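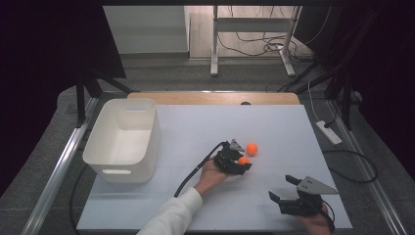

4.2 What counts as a returned toy

Toy libraries lend by the item, and children play by the part. Most of the trouble in our records comes from the gap between the two. The Gristville library holds 4,000 catalogued items, and its lending desk has a single box on the form for condition on return, to be filled in with "complete" or "incomplete". We had expected this to be the dull column. It took up most of our December.

The difficulty starts with the catalogue. A marble run is one item, however many marbles it is supposed to contain, and a skittles set remains one item after its ball has gone to live under a sofa. A ball lent by itself, however, cannot come back incomplete. It is either returned or it isn't, and borrowers seem to find this clarity unbearable: of all the classes of toy on the shelves, single balls drew the longest notes in the margin. One parent wrote that the ball was "returned in spirit". The desk entered this as complete.

We coded 203 returns by hand, using the library's own wording where we could read it. Both authors coded every slip separately and then met to argue. Agreement was good for jigsaws, where the desk writes down what is missing with some relish, and poor for anything round. Much of the quarrel was over substitution. If a family loses a red ball and brings back an orange one (Figure 2), the shelf is full and the loan is closed, but the catalogue is now wrong and will stay wrong until somebody wants a red ball.

Figure 2. Orange ball, with white tiled floor.
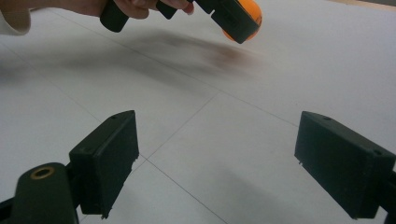
Nabila Sumampouw objected, on reading an early draft, that a substitute is a repayment and should never have been coded as a return at all. Money works that way, she pointed out, and no bank has asked for the same coin back. Syahrul Subramaniam took the opposite line: children do ask for the same coin back, often loudly, and a lending scheme for children might take their view of property into account.

We have kept both readings. In the tables that follow, "strict" returns exclude substitutes and "lenient" returns include them, provided the desk accepted the swap without comment. A sigh recorded on the slip was treated as a comment.

Two further cases resisted coding under either rule. In one, a set of building blocks came back with more blocks than it had left with. In the other, the toy was returned promptly and in good order to a different library, which catalogued it and has since lent it out. Neither is included in the late-return model in Section 4.3.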